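Notizen zum Vortrag: Unser Besuch beim Tag der offenen Tür bei Quintela

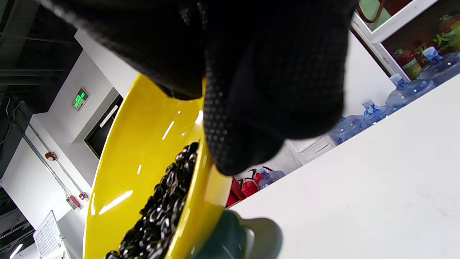
Handschuh, gelbe Schale, schwarze Kugeln: Vorführung in der Halle

Kategorie: Vorträge & Werkstattbesuche

Also, erst mal hallo und danke, dass ihr trotz des Wetters gekommen seid. (Kurz warten, bis die Letzten sitzen. Wasser hinstellen!)

Ich erzähle heute von Quintela. Wer mich kennt, weiß, dass ich seit Juni von nichts anderem rede, und jetzt habe ich endlich mal eine halbe Stunde am Stück dafür. Ich bin keine Robotikerin, ich komme aus der Küchenplanung, und genau mit dem Blick bin ich da hingefahren. Wer nachher Fragen zu Regelungstechnik hat: bitte an Gillespie Yule, der sitzt hinten links und hat versprochen, nicht vorzeitig zu gehen.

Folie 1 stehen lassen, während ich rede.

Zum Bild: Die gelbe Schale ist steil gekippt, und die schwarzen Kugeln liegen alle unten in der Rundung. Ich hab die erst für Bohnen gehalten, von weitem können es auch Perlen sein. Schaut euch mal an, wie die glänzen, und die Schale gleich mit! Für uns ist das hübsch, für ein Kamerasystem ist es eine ziemliche Gemeinheit, weil jeder Lichtreflex wie eine Kante aussehen kann. Und die Finger liegen oben über dem Rand, ganz selbstverständlich, so fasst jeder von uns eine Schale an, ohne eine Sekunde darüber nachzudenken.

(Hier die echte Schale rumgeben. Nicht die gute von meiner Mutter.)

Bitte mal alle probieren: Schale am Rand fassen, kippen, halten. Merkt ihr, wie der Daumen nachregelt? Bei glattem Material drückt man automatisch etwas fester, und beim Kippen wandert das Gewicht nach unten, die Hand macht das einfach mit. Eine Maschine muss das alles erst lernen, und zwar an sehr vielen Beispielen. Bei Quintela sprachen sie von 1.000 Durchgängen für eine einzige Aufgabe, und das war ihnen noch zu wenig.

Folie 2, Ablauf des Tages

Angefangen hat es mit einer kurzen Begrüßung und dann, zack, in Gruppen aufteilen. Angemeldet waren 249 Leute, was man an der Kaffeeschlange sehr deutlich gemerkt hat. Unsere Gruppe durfte zuerst zur Greifstation, die läuft intern unter dem Namen Clekero. Danach kam Pallavden, das ist das Programm, mit dem die Aufnahmen sortiert werden, und zum Schluss gab es noch einen Vortrag von den Leuten aus Stollavell, der mir ehrlich gesagt zu lang war (den Satz vielleicht weglassen, falls jemand von denen hier ist).

Was mir bei Clekero sofort gefallen hat: Die üben an ganz normalem Geschirr. Ich hatte Metallwürfel erwartet, so Laborkram, und dann kommen Schalen und lauter Sachen, die man auch daheim im Schrank hat. Ich stand da und dachte, Moment, das ist ja mein Thema! Wie hoch ist ein Rand, wie dick, kommt man mit den Fingern noch drunter, wenn die Schale neben etwas anderem steht? Darüber streite ich mich seit Jahren mit Kunden.

Folie 3, Schütten

Das Umschütten ist das Schwerste, hat man uns erklärt. Anheben können die meisten Systeme inzwischen ganz ordentlich. Beim Schütten bewegt sich der Inhalt aber mit, erst passiert gar nichts, dann kommt alles auf einmal. Kennt jeder von der Müslipackung. Runde, glatte Teile sind besonders fies, die rollen auch nach der Landung noch weiter. Einer aus unserer Gruppe wollte wissen, warum man nicht einfach Reis nimmt. Antwort: machen sie auch, kommt aber später dran, Reis verhält sich wieder völlig anders.

(Falls Zeit ist: Versuch mit den getrockneten Erbsen. Tablett drunter!!)

Wir durften dann auch selbst ran, und ich sage euch, das war der beste Teil. Man führt den Greifer mit der Hand, also man hält ihn wie eine etwas klobige Grillzange, und soll damit eine Schale umsetzen. Klingt simpel. Ich habe 2 Anläufe gebraucht und beim ersten die Schale so weit gedreht, dass der junge Mann neben mir hörbar eingeatmet hat. Gillespie hat es natürlich gleich geschafft und erwähnt das seitdem gern.

Folie 4, was ich mitgenommen habe

Für meine Arbeit sind das vor allem Kleinigkeiten. Ich achte jetzt viel mehr auf Griffränder und auf spiegelnde Oberflächen. Eine helle, freie Arbeitsplatte hilft übrigens Menschen mit schlechten Augen genauso wie einer Kamera, das hatte ich vorher nie zusammengebracht. Und ich habe großen Respekt vor der Geduld dort. Jede Aufnahme wird angeschaut und einsortiert, bei unserem Besuch lagen in Pallavden 185 Stück in der Warteschlange, und die Kollegin am Rechner hat trotzdem noch freundlich alle Fragen beantwortet.

Was ich nicht beantworten kann: wann so ein Ding bei uns die Spülmaschine ausräumt. Habe ich dort auch gefragt, es wurde gelacht und dann höflich das Thema gewechselt.

Fragerunde. Erst die Leute vorne, dann Gillespie das Mikro geben und rechtzeitig wieder wegnehmen. Schale einsammeln!

Weitere Beiträge
Küchen für Linkshänder: Folien und Notizen
Griffleiste oder Knopf? Ein Abend mit viel Streit
Licht über der Arbeitsplatte, Teil zwei
Nachlese zum Sommertreffen im Juni

Kontakt | Impressum | Datenschutz | Nach oben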